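Category: Demo Cells / Gripper Faults / Closed

Ticket 529
Opened by: Maysoun Akl
Site: Handstead, visitor bay
Cell: Priro two-arm bench, foam-padded fingers
Opened: 2019-04-03

Summary: Left arm lost grip force twice during the open day rehearsal. Controller logged code 153 (finger current below threshold) both times. Visitors from Strickland are booked for the bag-and-scoop demo, so the cell has to hold through a full session.

Log

1. Restarted the controller. Code cleared, then came back on the next close command.

2. Swapped the left finger cable for the Anero spare. No change. Original cable refitted and tied back along the link.

3. Checked force setting in the demo profile. It read 10. The value on the March backup is 49. Someone loaded the bench-test profile before the rehearsal and saved over the demo one. Restored from backup.

4. Inspected pads. Foam is worn but not lifting. Left in place.

5. Ran the demo task with the restored profile. No code logged. Cell state during the check is attached. 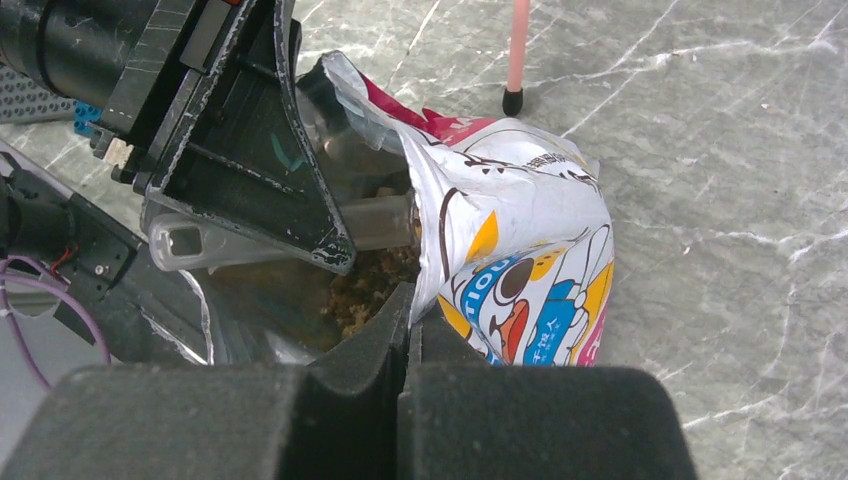
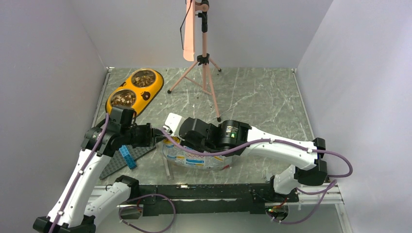 Restored profile, snack bag task, demo cell.

6. Repeated the run with the arms at visitor speed. No code. Cycle time is longer than the handout says, and the handout needs correcting before the visit. I don't have edit rights on it.

7. Locked the demo profile. Bench-test work now needs its own copy, saved under a different name. Password is with the shift lead.

Open items

- Code 153 does not stop the arm at visitor speed, it only warns. Asked Priro support if this can be changed to a hold. No reply yet.
- Foam pads to be replaced after the visit. Do not change them before, as the force value would have to be set again.
- The presenter should wait for the ready light before starting the second part of the talk. In rehearsal the talk ran ahead of the arms.

Status: Closed for the force fault. The warning behavior moves to a new ticket once Priro answers. Reopen this one if 153 shows up again with the profile locked, and attach the controller log from before the restart.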